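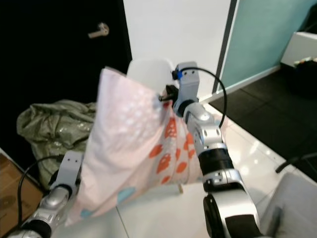 The email from Plovus said the housekeeping unit could now do "most soft tasks," and it was left to Rattana Thongsuk to find out what a soft task was. She started with pillows. A pillow has no sharp parts, no opinions, and nowhere to be.

"Put it in the pillowcase," she told the machine on Friday at nine.

It considered this. The two arms took hold of the pillow the way a new uncle takes hold of a baby, and up it went. It stayed up. Rattana ate a granola bar. According to the brochure, a chambermaid at the Stornness Hotel did 30 of these before lunch, and the chambermaid was also expected to say good morning.

By ten the log had reached 1,139 lines, most of them the word "grasp" followed by a number she didn't care for.

"Is it stuck?" asked Mikuš from the doorway.

"It's thinking."

"About what?"

"Corners."
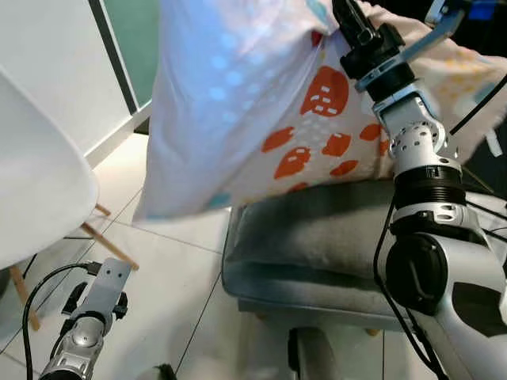 Plovus Writers' Club | Short Fiction

After lunch she lowered her standards. The job now was to lay the pillow on the ottoman, strawberry side up if possible. Mikuš said they looked like tomatoes. They argued over it for six minutes, and in that time the right arm moved about the width of a thumb.

"My mother could do this asleep," Mikuš said.

"Your mother doesn't come with a service plan."

At four the gripper opened. The pillow landed half on the ottoman, slid, and came to rest on the tiles. The screen said TASK COMPLETE.

Rattana picked it up, gave it two slaps, and set it where it belonged. Then she opened the report form, found the box marked "human assistance required," and typed "some."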